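Is the Tasuma hand-held gripper kit worth it for a small shop?

Posted by Olga Falcão in Kits and Tools, 3rd December

Hi all! I do display work (shop windows, fake plants, seasonal stuff) and my brother-in-law and I have been talked into trying to teach a small arm to do some of the boring placing and sorting for us. We've settled on the arm already, it's a secondhand Barros, fine, whatever. What I can't decide on is the kit for recording the demonstrations. The Tasuma pair is on offer right now, two hand-held grippers with the wide cameras and the marker cubes, plus 110 hours of processing on their service. Clurier will rent me something similar by the month, but they want a deposit of 300 and I'd have to mail it back in February, right when we're busiest.

So, has anyone used the Tasuma pair for light, awkward objects? Most of what I handle is artificial flowers and they flop all over the place. Also do I really need both grippers or could I start with one? I have small hands, if that matters.

Bożena Sobczak
Oh, I can help with this one! I bought the Tasuma pair last winter and I've used it most weeks, so I've had time to get annoyed with it and then get over it.

Flowers are okay. The padded fingers have a ribbed inside and they hold a plastic stem pretty well if you come at it from the side. Where I went wrong in the beginning was grabbing by the petals, and half of my first batch was junk. Grab low, on the stem, and go slower than feels natural. My arm copied every little twitch I made, it was like watching myself after too much coffee.

You can start with one. I'd still buy the pair at the offer price, though, and I'd do your practice runs with a second person. My niece takes the other one and we work in the same corner, and it's so much easier to learn a two-handed job when each of you only has to think about one hand. The second unit on its own costs a lot more later (I checked).

Couple of gripes. The thing is heavier than the web page makes it sound – my wrist was done after 11 takes the first day. And the manual is a bad one. The calibration part is split between two chapters and the second one sends you back to the first. Do the calibration before you lay out any props, and keep the cube side turned up so the markers don't get lost behind your arm.

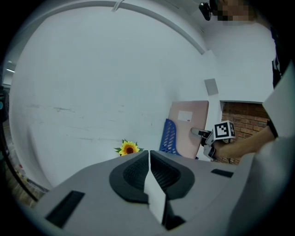

Sunflower by the wall, one gripper each.

You don't need a fancy room for it either. I use a plain wall, a chair and whatever flower is nearest. I'd move things around between takes, even just a bit, or the arm gets weirdly attached to one spot.

Small hands: mine are too, and I manage. The trigger is stiff for the first week or so. If you can get to a store that has one out of the box, squeeze it a few times before you pay.

Brindix
rent first. the clurier one is lighter and you get the deposit back, took me almost two weeks but i got it. also check how long the tasuma processing hours last, mine ran out on a date and not when i'd used them up, which was not clear when i paid

Olga Falcão
Thank you both! I didn't know the hours could expire, so I'm emailing them tonight before I do anything. Leaning toward the pair. Bożena, did you have to replace the finger pads yet, and do they sell them separately?

Bożena Sobczak
Once, on the one my niece uses. They come as a set and it's a two-screw job, easy. Let us know what they say about the hours!

Related threads
Barros arm drops light objects, fingers or settings?
Clurier rental deposit, how long did yours take?
Marker cube keeps losing tracking near a window
Cheapest way to store lots of demo recordings
Wrist braces for long recording days
Selling: Tasuma carry case, no grippers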